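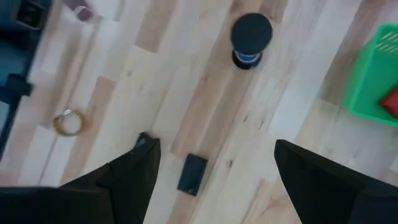

Step 1: Pick up the small things first

Before you sweep or mop a wood floor, walk the whole room and collect anything lying on the boards. Phones, bracelets, chargers, caps and coins all count. A chain is easy to miss on blond planks – gold links are close to the color of the wood – so look from a low angle with a lamp on.

Put everything in one bowl and set it on a shelf. Sort it later.

Step 2: Sweep along the boards

Use a soft broom and follow the length of the planks. If your floor runs diagonally, so do you. Going across the seams pushes grit into them. Finish at the doorway and lift the pile with a dustpan.

A vacuum is fine if you can switch off the roller brush.

Step 3: Mix the cleaner

Add 30 ml of wood floor soap to a bucket of lukewarm water. Check the label on your own bottle, as some are stronger. Don't use vinegar on an oiled floor.

Step 4: Damp mop

Wring the mop until it stops dripping. Work in strips, again with the grain, and rinse the mop after each strip. Dark knots sometimes hold dirt – wipe those by hand with a cloth.

Step 5: Let it dry

Stay off the floor for 30 minutes, longer in damp weather. Then put the rugs back and empty the bowl from step 1.

Thanks to Wanda Tokarz for the tip about the lamp.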